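L'atelier en mai, côté rangement

On a repris les rayonnages jaunes au début du mois, Khôi Vũ voulait tout à hauteur de main - c'est fait, ou presque. 153 références à recaser, il en reste 29 sans place fixe. Les textes viendront plus tard, désolé pour les fautes.

Étagère du haut, les formes noires. Bien espacées, c'est la consigne.
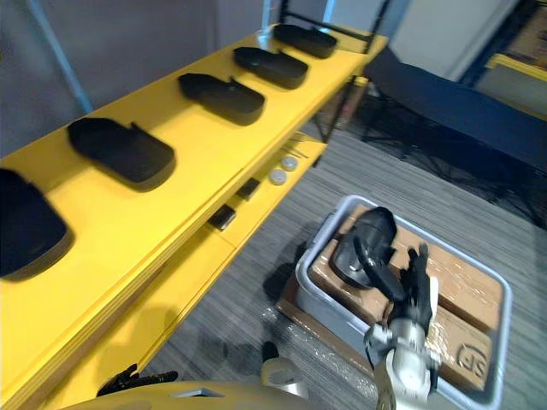
Pour les petites pièces, toujours pas d'étiquettes. Ghazal Rezaei a le fichier, à imprimer en format moyen et pas en grand comme la dernière fois. Les cartons filmés : à ouvrir après l'inventaire, pas avant svp. Et le film plastique va dans la benne du fond, merci d'y penser.

Côté bacs noirs, intérieur bleu. On les prend par le bord.

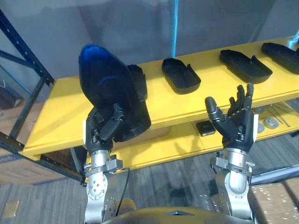 Même écart entre chaque bac quand on les repose, sinon la rangée ne tient plus sur la planche. Minoru Kaneko passe voir l'allée d'à coté vers 16 h, il faudra lui laisser le passage. La suite quand j'aurais trié le reste, environ 175 photos encore sur le disque - dont pas mal de floues.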